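ハンドグリッパー実習キット「Garba」設定・操作の手引き
ロボット工学実習 Jomau課程 受講者用

第3章 柔らかい対象物の把持と記録

3.1 本章の範囲
本章では、手持ち式グリッパーを用いて紙などの変形しやすい対象物をつかみ、その動作を記録する手順を定める。第2章の校正を終えていない班は、本章の作業に進むことができない。記録ソフトウェア「Galla」の導入方法については付録Bを参照すること。

3.2 準備
1. 実習室の照明をすべて点灯し、作業面に強い影が落ちていないことを確認する。
2. グリッパーの指パッドを乾いた布で拭く。溶剤は使用しない。
3. ケーブルを収録用端末に接続し、床を横切る部分は配線カバーに収める。
4. Gallaを起動し、班番号と課題番号を入力する。課題番号は本章では117とする。
5. 画面左上の表示が「待機」に変わるまで、グリッパーを動かさずに待つ。

注記:「待機」に変わらない場合は、端末を再起動したうえで手順3からやり直す。それでも改善しないときは指導員に申し出ること。

3.3 把持の手順
1. 対象物を作業面に置き、グリッパーを開いた状態で上方から近づける。
2. 左右の指パッドの間に対象物が入ったことを確認し、引き金をゆっくり握る。
3. 対象物が持ち上がったら、そのままの姿勢を3秒間保つ。
4. 作業面の指定位置まで移動し、引き金を緩めて放す。
5. 端末で記録を停止し、結果欄に「成功」または「失敗」を入力する。

紙類の把持では、丸めた紙の中ほどを左右の指パッドで挟む。端だけをつまむと、移動の途中で紙が開き、落下することがある。

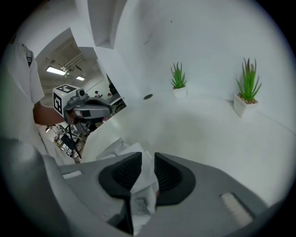
把持に失敗した記録は削除してよいか。
失敗した記録も削除せず、結果欄に「失敗」と入力して保存する。課題の評価では、失敗の原因をどのように分析したかも採点の対象となる。

各班の記録は36件を提出の最低数とする。件数に満たない場合は、次回の実習時間の冒頭に補うものとする。同一の対象物を続けて用いるときは、置く向きを毎回変えること。

3.4 注意
・引き金を強く握り込まない。指パッドの内側の溝が変形し、校正値がずれるおそれがある。
・マーカーの印刷面に手を触れない。汚れや折れがある場合は使用を中止し、予備と交換する。
・2台のグリッパーを同時に使用する場合は、互いのケーブルが交差しないように立ち位置を決める。
・記録中は、他の班の作業面に身を乗り出さない。

3.5 終了時の処置
1. Gallaの記録一覧を開き、件数と結果欄の記入漏れを確認する。
2. データを共有フォルダー「Stovholm」内の班別領域に転送する。
3. 転送完了の表示を確認してから、ケーブルを端末側から順に外す。
4. グリッパーを開いた状態で保管箱に収め、貸出簿に返却時刻を記入する。

注記:転送中に端末の蓋を閉じると、書き込み中の記録が破損する場合がある。破損した記録は件数に含めない。

指パッドの交換手順は第5章、マーカーの再印刷については付録Cに記載する。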